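Search this blog Search

Laundry day, again

Posted Monday by Torbjørn Björklund
38 comments · 16 shares

So I finally got serious about the washing! We moved to the Kirnstead flat in June and I'd been stuffing everything into one load like a student (I'm 52, I should know better). My sister took one look at my gray shirts and told me to sort by color, so now I have a pile for blues and greens, a pile for whites, and a pile I'm still scared of.

The front loader came with the place and I've grown fond of it. I do wipe the rubber gasket after every load now, and I leave the door wide open overnight, and the musty smell is gone. Towels still come out stiff. Less detergent, says everybody in the comments, so I'm down to half a cap and we'll see.

The turquoise one goes in with the navy stuff from now on. Whites are tomorrow, if I can find the other pillowcase.

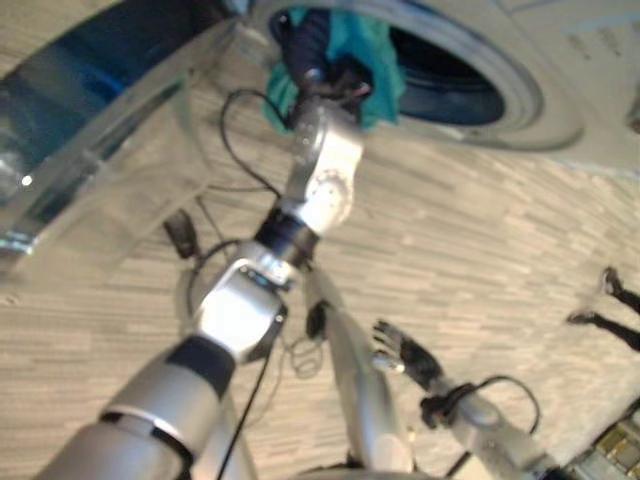
Page last changed: Monday, 9:38 pm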